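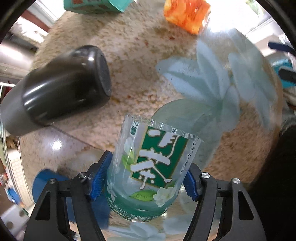 Second Lives: What Households Do With Empty Bottles
Project report, Packaging and Waste module, submitted 03/08/2026

We began with a simple idea: people who say they recycle are mostly storing things under the sink. To test it, we asked 15 households in Bundgate to keep a diary of every plastic bottle they emptied over five weeks. Flurkent, the local refill shop, let us leave sign-up sheets by the register, so our sample leans toward people who already own a funnel.

The diaries listed 165 bottles. Most went straight into the bin, a few into the wrong bin, and nearly 15 percent got another job. The favorite was the cut-down bottle: scissors through the middle, top thrown away, bottom kept as a cup for seedlings, pens or table scraps. Edges were rarely trimmed. One diary rated its own cutting as "fine if you don't touch it."

Reused bottles lasted three weeks on average before they cracked, tipped over or were tidied away by a relative.

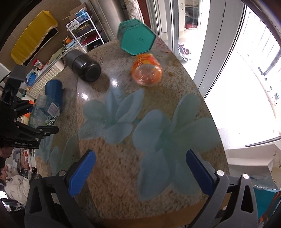
Does a second use make up for buying the bottle in the first place?
Only a little. It delays the trash, and it saves something when it replaces a cup or pot the household would have bought. Most of our households would have bought nothing at all.

Limits
Two diaries got wet. The Hevton group used a different form and called everything "container," including one shoe box, so we left their results out. We would use one form next time, and a pen that works on damp paper.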